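Why Are Some Things Shiny?

By Anong Rungrueang
July 11, 2018
7 min read
516 shares | 35 comments

My grandmother had a brown teapot that lived on the shelf over her stove, and when I was small I used to stand on a chair and make faces at it. The teapot made faces back. My nose was as big as a potato, my ears had almost vanished, and the kitchen behind me bent around the sides like a picture painted on a balloon. I thought there was something very special about that teapot. Then I discovered that the doorknob could do it too, and so could the kettle, and the back of a spoon, and (if I leaned over far enough to worry my grandmother) the faucet in the bathtub.

But the wooden table couldn't do it. Neither could the towel, or the bread, or the cat. So what did the teapot have that the cat didn't?

To work that out we need to think about light, and light is a wonderful thing to think about, so let's take our time.

Light goes straight until it bumps into something

Light comes out of the sun, or a lamp, or a candle, and it travels in straight lines. It goes faster than anything else we know of. You can't watch it crossing the room, because by the time you've noticed the lamp is on, the light has already been to the wall and back a great many times.

When light bumps into an object, a few different things can happen. Some of it may get soaked up, and then it usually turns into a tiny bit of warmth. Some of it may go right through, the way it does with a window. And some of it bounces off again. The bouncing part is called reflection, and it is the reason you can see almost everything you see. Your shoes don't make any light of their own! Light from the sun or the lamp hits your shoes, bounces off, and goes into your eyes, and you say, "There are my shoes."

So the towel and the bread and the cat all reflect light. If they didn't, they'd look as black as the inside of a closet at night. The difference between the cat and the teapot is in the way the light bounces.

Think about a rubber ball

Let's say you have a rubber ball and you're standing on a smooth, hard floor, maybe in a gym. If you throw the ball down and away from you at a slant, it hits the floor and comes up at the same sort of slant on the other side. You can get very good at guessing where it will go. Your friend can stand over there and catch it every time, or at least every time your friend is paying attention.

Now take that same ball to a rocky beach. Throw it down in just the same way and goodness knows where it will end up. It might hit the side of a stone and fly off to the left. It might come right back and bop you on the knee. Each stone is tilted its own way, so every throw has a different ending.

Light behaves a lot like that ball. When it hits something very smooth, all the light coming from one direction goes off together in one new direction, nice and orderly. When it hits something rough, it gets scattered every which way.

And when I say rough, I mean rough in a very tiny way. A sheet of writing paper feels smooth under your hand, but if you looked at it through a strong microscope you would see a great tangle of little fibers, like a haystack somebody has sat on. To light, a sheet of paper is a rocky beach.

How a reflection keeps its picture

When light bounces in that orderly way, it keeps its pattern. The light from your nose stays next to the light from your cheeks, and the light from your cheeks stays next to the light from your ears, and it all arrives at your eyes still arranged like a face. So you see a face.

When light from your face lands on a towel, it really does bounce off the towel. (I think about this sometimes when I'm drying my hands.) But the light from your nose is sent all over the bathroom, and so is the light from your ears, and it gets completely mixed up on the way. All you see is towel.

A bathroom mirror is about as orderly as things get at home. It has a sheet of flat glass in front, and behind the glass there's a very thin coat of metal, which does most of the work. The glass keeps the metal flat and protects it from scratches and toothpaste.

Why the teapot gave me a potato nose 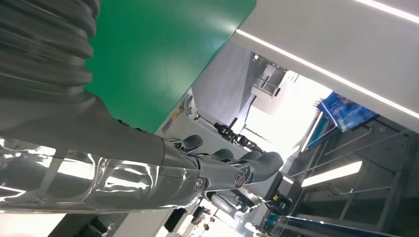
A flat mirror sends back a picture that looks the right shape, and a curved one can't help pulling it out of shape, because each little part of a curve faces a slightly different way. The part in the middle might be facing your nose while the part at the side is facing the window, and so everything from nose to window gets squeezed into one small space. My grandmother's teapot was round and fat, so it squeezed nearly the whole kitchen onto its tummy. You don't need a teapot for it, either. See the clear plastic shell over the arm in the picture? It's curved and glossy, and the ceiling lights have turned into bright white streaks on it, and there are shapes from the room in there too, all warped. Once you start looking for squashed rooms like that you'll find them on car doors, on Christmas ornaments, on grapes if they've been washed, and in the eyes of anybody who lets you come close enough to look.

Spoons are the best of all, because a spoon has two sides and they do different things. The back of the spoon bulges out toward you, and it shows you a small face, the right way up. The inside of the spoon curves away from you like a bowl, and if you hold it at arm's length you'll see yourself upside down! Light from your forehead hits the bowl and gets sent downward, and light from your chin gets sent upward, and they cross over each other before they reach you. I have been looking into spoons for a very long time now, and I still enjoy it.

Lakes, puddles and the front window

Water is smooth when it's still. When I was a girl we went every June to a lake called Undosby, and early in the morning, before any wind got up, there would be a whole second row of pine trees hanging upside down under the first one. My cousin Viorica used to throw a pebble in and break the trees to pieces, and I used to be furious with her. What she was doing, though I didn't know it then, was turning a flat mirror into a lot of small tilted ones. Each ripple had its own slope, so each ripple sent its bit of light somewhere new. If we waited, the ripples died down and the trees came back together.

Windows are sneaky. Most of the light that reaches a window goes straight through, and only a little is reflected. In the daytime you hardly notice that little bit, because so much bright light is pouring in from the garden. At night, when it's dark outside and you have the lamp on, there isn't much coming in to drown it out, and suddenly there you are in your pajamas, looking back at yourself. The window has been reflecting you the whole day. It just had too much competition.

Bright spots

Sometimes you can't see a picture in a shiny thing at all, only a bright patch, like the small white dot on an apple or the gleam on a new shoe. That gleam is a reflection too. It's a picture of the lamp or the window, usually a rather blurry one, and it shows up so well because lamps and windows are much brighter than everything else nearby. If you draw or paint, try adding one little white spot to an apple or an eye. It makes a surprising difference.

Things with creases get a lot of gleams, since each fold has a part that happens to be tipped just the right way to send the light to you. Foil does it, and so do candy wrappers and raincoats. 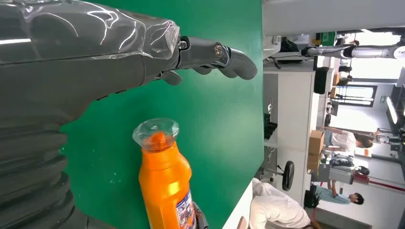 Clear plastic film, with bright white reflections along its creases.

Try it yourself

You will need a piece of kitchen foil, a flashlight and a fairly dark room.

1. Tear off a piece of foil carefully so that it stays as flat as you can keep it. Ask a grown-up to help if the box has a sharp edge.
2. Lay it on the table, shiny side up, and lean over it. You'll probably see something like a blurry face.
3. Shine the flashlight down at the foil on a slant and look for the patch of light it makes on the wall or ceiling. Please don't shine it at anybody's eyes.
4. Now scrunch the foil into a loose ball, and gently open it out again.
5. Look for your face. Then try the flashlight again, and see what has happened to the patch.

It's the same foil, made of the same metal, and it reflects about as much light as it did before. You've made it into a rocky beach.

If you still have some patience left (and some foil), try smoothing it with the back of a spoon and see how much of your face you can get back. My neighbor Houshang and I spent most of an afternoon on this and could never get rid of all the wrinkles.

Words to know

Reflection: light bouncing off something. Also the picture you see in a mirror or a pond.

Scatter: to send light off in many directions.

Glossy: smooth and shiny on the surface.

Surface: the outside of a thing, the part you'd touch if you were allowed to.

516 shares | 35 comments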